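Lullthorpe Approach Logs
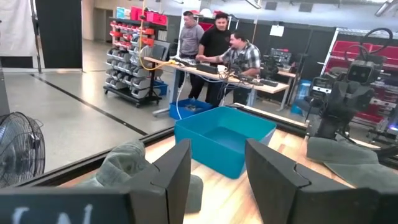

This set holds written notes of ground delays at Lullthorpe airfield, collected by Weronika Sowa and Kelechi Etim. Each row is one departure: the gate time, the time the clearance was given, and the time the wheels left the ground. There are over 1000 rows.

All times are local. In 17 rows the clearance time is missing - please do not fill it with zero, the Estent loader reads zero as midnight.

Delays shorter than five minutes were not logged before January, so older months look better than they were.

Corrections go to Przemysław Kurek. Last change: October 8, 2026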